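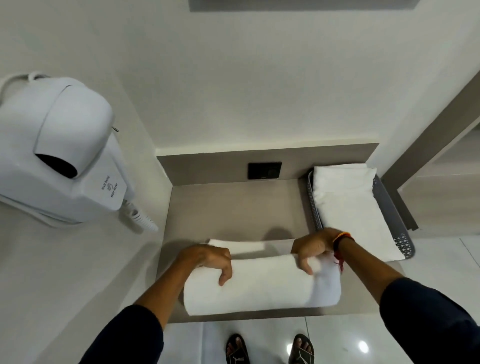 4. Submitting a death notice

2020-12-21
By Sunita Katiyar
17 shares | 2 comments

This section covers entering a notice in Stondo, the notices module used by the Prestberg office. An account with family or funeral director access is needed.

1. Log in and select New notice. Choose Death, Funeral or Memorial.
2. Enter the full name of the person who has died. A former surname goes in its own field – do not put it in brackets after the first name.
3. Enter the dates of birth and death. The age is worked out from these and cannot be typed in.

Caution: If the age shown is wrong, correct the dates before going on. They are locked once the notice is paid for.

4. Type or paste the text. The basic rate covers 900 characters, including spaces. Longer notices are charged by the line.
5. Add the service details. If no date has been set, tick To be announced. The notice can then be updated once, free of charge, within 72 hours. 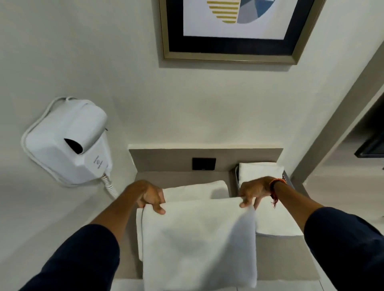 6. Name the funeral director. Stondo sends them a confirmation request, and the notice stays in Pending until they reply.

Note: Where there is no funeral director, upload a copy of the death certificate instead.

7. Check the proof and select Approve. Notices approved by 17:00 appear online the next morning. Print notices follow in the next edition.

Memorial notices for February can be entered now, but will stay in Draft until the new price list is loaded.

Related items
Section 3: Setting up a family account
Section 5: Adding a donation link
Moving older notices from Clamunen
Fashola print sizes and deadlines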